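# Chapter 8: Allowance for Slack in Routed Lines

A line that joins two fixed points is seldom cut to the straight distance between them. Rope, hose, wire and cable all change length with temperature, load and age, and in most installations at least one of the two ends moves. The extra length put in to take up these changes is called the slack allowance. This chapter deals with how the allowance is chosen, where in the run it should be placed, and how the finished line is held. Chapter 7 treated lines whose ends do not move, and its symbols are kept here without change.

## 8.1 Terms

The *span* is the straight distance between the two end fixings. The *run* is the length of the line measured along its own path. The difference between run and span, divided by the span, is the *slack ratio*. A slack ratio of zero describes a taut line.

The *bend radius* is measured to the inside of the curve unless the text says otherwise. Some older tables measure it to the center of the line, and a reader who mixes the two will be wrong by half the line's outside diameter. For thin wire the error can be ignored. For a stiff hose it cannot.

A *free loop* is a part of the run that lies between two fixings and carries no support of its own. A *guided loop* is held to a path by a tray, chain or channel.

## 8.2 Fixed and moving ends

Where one end moves, the span has a largest and a smallest value. The run must be set from the largest. At the smallest value all of the unused length appears as a loop, and this loop has to go somewhere. Most faults in routed lines start at this second condition. The designer checks that the line will reach, finds that it does, and leaves the short position unexamined.

Three quantities are needed before the run can be set:

- the largest span, measured with the moving end at the limit of its travel
- the smallest span, measured in the same way
- the smallest bend radius allowed for the line under repeated flexing

The third value is larger than the radius allowed for a single bend at installation. Makers' sheets often give both, and the flexing value is the one that applies in this chapter.

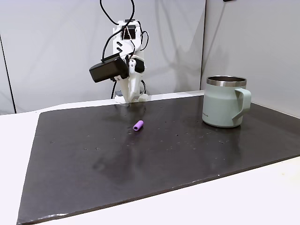 On the matter of free loops, Rachid Belhaj objected in a note on the first edition that the chapter gave them too little room. He held that a free loop, if its two fixings are well placed, will outlast a guided one in light duty, and that the guide itself is the part that wears. The objection is fair for lines of small diameter and low weight. It does not carry over to filled hoses, where the weight of the contents pulls the loop down and puts most of the bending next to the upper fixing. Section 8.5 has been rewritten to separate the two cases.

## 8.3 Placing the loop

The loop should be placed where the motion is, and its plane should match the plane of the motion. A loop that lies in one plane while its end moves in another is forced to twist as well as bend. Twist is harder on a line than bending of the same amount, and it can't be seen from outside the jacket until the damage is well advanced.

If the moving end turns about an axis, the line should pass as close to that axis as the parts allow. The change in span then becomes small, and the allowance may be reduced to match. Where the line must pass at a distance from the axis, the change in span grows with that distance and the loop grows with it.

Fixings on either side of a loop should hold the line without crushing it. A short straight length is left between the fixing and the start of the curve. As a working rule, this length is taken as 8 times the outside diameter of the line. The rule is a cautious one for soft jackets and should be treated as a minimum for stiff ones.

## 8.4 A worked case: the Drarkdale hoist

The signal line on the goods hoist at Drarkdale runs from a fixed box at mid-height to the moving car. It failed at the car end after 2,254 trips. The line had been set from the largest span and was long enough at every position. With the car level with the box, however, the spare length folded against the wall bracket at a radius well under the flexing value.

Sherif Shawky moved the fixed box sideways by 160 mm and turned the car fixing so that the line left it pointing down. The run was not changed. The folded length then opened into a single hanging loop, and the smallest radius rose above the allowed value at all positions of the car.

Two points should be taken from the case. A line may be of the correct length and still be wrongly placed. The count of trips to failure is also of little use without the radius at which those trips were made, and the Drarkdale log did not record it. The radius used in Problem 8.6 was worked out later from the mark on the bracket.

## 8.5 Free loops under their own weight

Consider a line of uniform weight hung between two fixings at the same height. If the slack ratio is small, the curve is shallow and the smallest radius is found at the lowest point.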